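Stop tidying the wrong end of the cell

When a two-arm cell starts dropping things, most people go to the software first. I did it myself for years. I now think the first hour should go to the cables, the mounts and the front rail, and that the software should stay closed until somebody has had a hand on every connector.

My case is the cell we call Darklow, which handles clothing. Last August it began to miss its grasps on the left side, maybe one try in twenty. Ghislain Cloutier spent two days going through the logs. He retrained on 400 more grasps and the number barely moved. Then Eduardo Moreira put his hand on the left wrist while the arm was going through its stretch and felt the cable pull tight at the far end of the reach. He gave it more slack, clipped it again lower down, and the misses stopped.

Nothing in the log would have shown that. A cable that tugs a wrist over by a hair leaves no error code. The motor holds its position, the controller is satisfied, and the sleeve slides out of the fingers anyway.

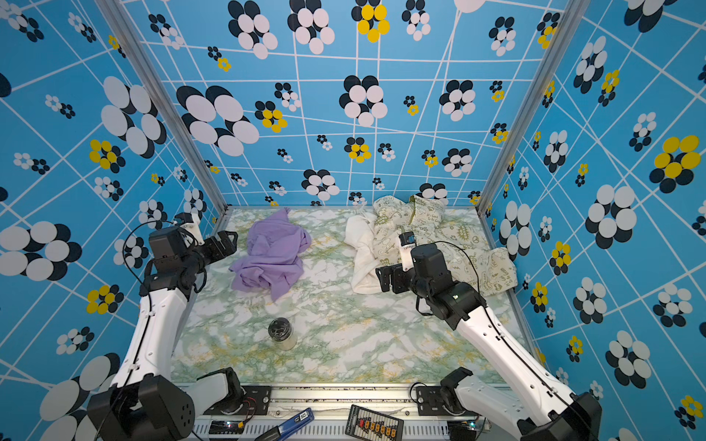
People who visit tend to ask about the arms. I would sooner they asked about the strip of metal along the front, where the boards and the wiring live. Most of our stoppages over the past year started there. We had a screw terminal that had worked itself loose, a ground wire pinched under a plate, and a power connector that was pushed in far enough to light up but not far enough to stay.

Our rule now is a check every 30 hours of running. Power off, then go along each cable by hand from base to wrist. Tug every connector. Put a driver on the base bolts. Move each joint through its travel and watch the loop of cable, not the arm. It takes around 25 minutes with one person, and the result goes in a paper notebook that stays with the cell.

Ghislain thinks this is too often, and he has a point. Every time you pull on a connector you wear it a little, and a cell that is off isn't working. He would rather check when the miss rate climbs. My trouble with that is that by the time it climbs, you have a pile of bad runs that someone has to sort through. At Stastow they waited, and ended up throwing out 2863 of them.

I would also leave the surroundings alone while you look for a fault. Changing the wall panels, the floor and the cable clips on the same afternoon teaches you nothing about which one mattered. Change one thing, run it, write it down, and then change the next.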